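실내 벽 페인트 재도장 시 하도 필요 여부와 건조 시간

Keisha Kincaid
거실 벽이 짙은 청록색 수성 페인트로 마감되어 있고, 이를 밝은 회색으로 바꾸려 합니다. 석고보드 위 기존 도막은 들뜸이 없습니다. 액자를 떼면 못 구멍도 메워야 합니다. 제품은 Brumik 무광 수성입니다.
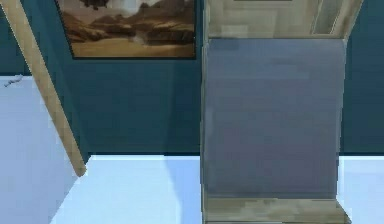
짙은 색 위에 밝은 색을 올릴 때 하도를 생략해도 됩니까?
생략하면 상도를 세 번 이상 칠해야 하는 경우가 많습니다. 은폐용 수성 하도 1회 후 상도 2회가 자재비와 시간 면에서 유리합니다.

Jarmo Mustonen
위 내용에 동의합니다. 보충하면, 작업 중 상대습도는 70% 이하로 유지하십시오. 못 구멍은 경량 퍼티로 메우고 완전히 굳은 뒤 220방 사포로 평탄화합니다. 퍼티 부위는 흡수율이 달라 하도 없이 칠하면 무광에서도 얼룩이 남습니다. 문틀과 만나는 선은 마스킹 테이프를 붙인 뒤
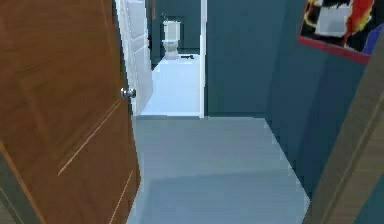 테이프 가장자리를 플라스틱 헤라로 눌러 밀착시키고, 상도가 덜 마른 상태에서 45도 각도로 당겨 제거합니다. 완전히 마른 뒤 떼면 도막이 함께 뜯깁니다. 욕실에 가까운 벽은 습기 때문에 건조가 늦으니 재도장 간격을 60분 더 잡으십시오.

Nilline
저는 하도 없이 두 번 칠했는데 낮에 보면 비칩니다. 결국 한 번 더 칠했습니다. 롤러는 Jiner 것을 썼고 털 빠짐은 없었습니다.

작업 순서만 적습니다.

1. 액자와 스위치 커버를 분리하고 벽의 먼지를 닦습니다. 주방 쪽 벽은 중성세제로 탈지합니다. 바닥에는 보양 비닐을 깔고 걸레받이 상단까지 올려 고정합니다.

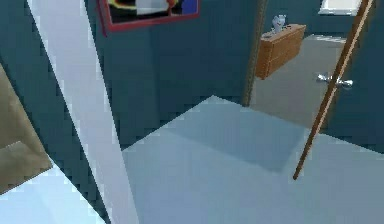
2. 퍼티, 연마, 분진 제거 후 하도를 칠합니다.

3. 상도는 모서리를 붓으로 먼저 칠하고 넓은 면은 롤러로 칠합니다. 희석은 제품 설명서의 한도를 넘기지 않습니다.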